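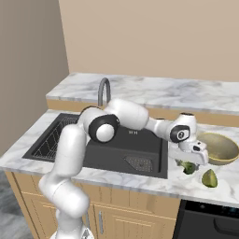 Countertop

A countertop, also called a worktop or benchtop, is a raised, flat, horizontal surface built for work in kitchens, bathrooms and workrooms. It is usually supported by base cabinets and may be cut to receive a sink, cooktop or other fixture.

Materials

Natural stone countertops are most often granite, marble, soapstone or slate. Marble consists mainly of calcite or dolomite and is softer than granite. Lemon juice, vinegar and other acids react with calcite and leave dull spots known as etching. Penetrating sealers slow the absorption of oil and wine but do not prevent etching.

Engineered stone is made of crushed mineral bound with resin. Laminate consists of resin-treated paper pressed under heat and bonded to a core, commonly particleboard. Wood, concrete, stainless steel and ceramic tile are also used.

Sink openings

A drop-in sink rests on the countertop by its rim, which covers the cut edge of the opening. An undermount sink is fixed to the underside, leaving the edge exposed; it must therefore be finished and is generally limited to materials that tolerate moisture. The narrow strips in front of and behind the opening are the weakest parts of a stone slab and are often reinforced with rods set in epoxy before transport.

Edges and joints

Common edge profiles include eased, beveled, bullnose and ogee. Long runs are made from two or more slabs joined with tinted epoxy or polyester adhesive. Fabricators avoid placing a joint over a dishwasher, where support is limited.

Safety

Cutting and grinding stone releases crystalline silica dust, a cause of silicosis. Wet cutting, local exhaust and respirators are used to reduce exposure. Engineered stone with a high quartz content presents a greater hazard than most marble.

See also
Backsplash
Butcher block
Kitchen cabinet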